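Gray divided tote: peeling patch on the divider and stained bottom, clean it or replace it?

Posted in Storage & Organizing
Saturday, September 28, 2019

Adelmo Martinelli

Hi all, long-time reader, first time I've had anything worth asking. I picked up a big gray open bin at the Gurkstead swap back in June, the kind with two compartments and a slanted divider between them, and I've been using the bigger compartment for blocks. Long skinny ones, red and green, a set that has been through two families before it got to us. The smaller side I haven't found a use for yet (ideas welcome, but that's a separate problem).

Anyway, the bin was not new when I got it and I knew that, I paid next to nothing. The bottom is scuffed all over and it has cloudy stains toward the middle that don't budge with dish soap. The part that bugs me more is the divider. The lower half has a darker patch where something has worn off, and the top edge of that patch is ragged, like an old sticker that somebody gave up on. There are also thin dark scratches running up and down the panel.

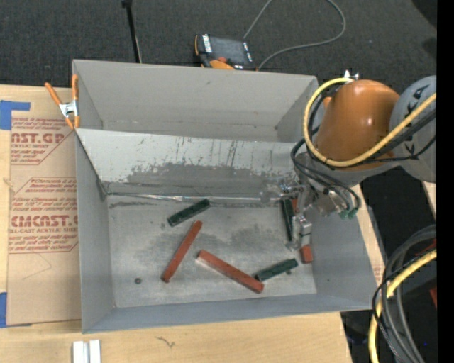
So what I want to know is, do I scrape the rest of that patch off, or leave it alone? My worry is little bits flaking off into the blocks. My sister's kids come over most weekends and the youngest still puts things in his mouth. I also can't tell if it's a coating that belongs there or leftover glue from a label. It feels a tiny bit rough when I run a finger over it but it isn't sticky.

Second thing, there's a shiny narrow strip along the foot of the divider, right where it meets the floor of the bin. Is that tape? Metal? I tried to get a fingernail under it and couldn't. It does collect crud, and there's a smudge near the left end that I keep wiping at and it keeps not going away.

Third and last, I found a small dark round thing in there with the blocks that looks like a nut off of something. I've checked the bin all over and I can't find a bolt missing its partner. Should I be worried it's holding something together that I haven't noticed?

I have 100 grit sandpaper, white vinegar, baking soda, and a bottle of Trostinex that was under the sink when we moved in. No idea how old that is. Thanks in advance!

Hoton

Just get a new bin. They're not expensive and you'll spend more on cleaners than the thing is worth. I had one with stains like that and I tried everything, ended up keeping potting soil in it.

Serra

Hi Adelmo! I'm going to disagree a little with the post above, I have three old bins like yours in my craft room and I would not give them up. They're so much sturdier than the new ones I've bought.

Patch first. Before you scrape, do the tape test. Press a piece of packing tape down hard over the ragged edge, rub it with your thumb, and pull it off quick. If you get flakes on the tape, it's coming loose and you want it gone. If the tape comes away clean, I'd leave it be, at least for now, and check again in a month or so. With a little one who chews on things I'd go by the tape and not by how it looks.

If it does need to come off, warm it up with a hair dryer on low, then lay a rag soaked in warm water and a squirt of dish soap over it for some 15 minutes. Then an old plastic card, held nearly flat. Go from the ragged top edge down. Whatever is left I'd rub with cooking oil and wash off after, that works on most label glue. Skip the 100 grit, please!! I did that to one of mine and now it has a fuzzy area that grabs every speck of dirt in the house. The scratches I'd just live with, sorry.

For the stains on the bottom, baking soda made into a paste with a little water, leave it on while you eat lunch, then a soft brush. Mine got lighter, they didn't go away. I wouldn't use the Trostinex if you don't know how old it is, and not in something that holds toys anyway.

The shiny strip I really can't say without having my hands on it. Could be tape, could be something the divider sits in. If your nail won't lift it I wouldn't pry. Get a dry toothbrush in there for the crud, and try a cotton swab with vinegar on the smudge, just a dab.

About the nut thing, take it out today, before the kids come over. That's the only part of your post that made me nervous, it's much worse for a toddler than the patch is. Then turn the bin over (blocks out first, I have made this mistake) and look at the underside and the rim. Push on the divider with your palm, too. If it doesn't wiggle, my guess is the nut fell in from someplace else. Mine are always full of stuff that doesn't belong to them.

Oh, and while the blocks are out, wipe those down too. If any of the paint is wearing along the edges do the same tape test on them.

Adelmo Martinelli

Thank you Serra! Nut is out and sitting in a jar on top of the fridge. Divider doesn't wiggle. I'll do the tape tonight once I find the tape.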